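Week 4: Gathering demonstrations in simulation

Reading for this week is the Holgate notes, part two. Bring your own copy to the lab, as we will mark it up together.

A learning system of the kind we use in this course gets its skill from recorded episodes. An episode is one attempt at one task, with the joint positions, the gripper state and the view from each camera saved at every step. The Lidico exercise asks each group for 200 episodes on a marble counter with mixed household objects.

Terms you need:
Side view - shows the arm and the counter together. Use it to judge the approach.
Wrist view - moves with the gripper. Use it to judge the grasp.
Instruction - one plain sentence, written before the attempt starts.
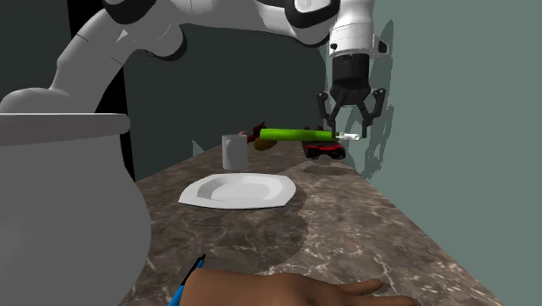
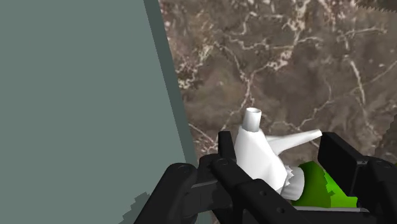
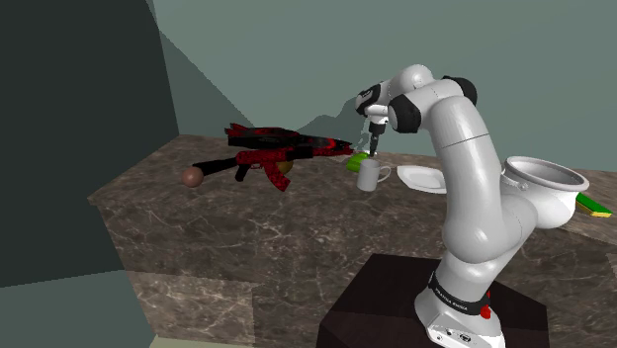 Figure 4.1. Simulated counter from three viewpoints. The second is a close view at the gripper fingers; the third takes in the arm down to its base.

Keep an episode even if the first grasp misses, as long as the arm recovers and finishes. Mark it "recovered" in the log. Throw out episodes where objects pass through each other or the counter.

Vary the layout between attempts. Last year the Rivholm group left the mug in the same spot for most of its set, and the trained policy reached for that spot wherever the mug was. Move at least one object every time and change the starting pose of the arm every 15 episodes.

Colour is a weak cue on its own. If two things on the counter are green, the instruction has to say which one is meant.

Hold back 17 episodes for testing and do not look at them while you tune.

Logs are due 9th December, to Marit Sjöberg, in the Amundsen folder. One file per group, with the instruction sentences in the first column.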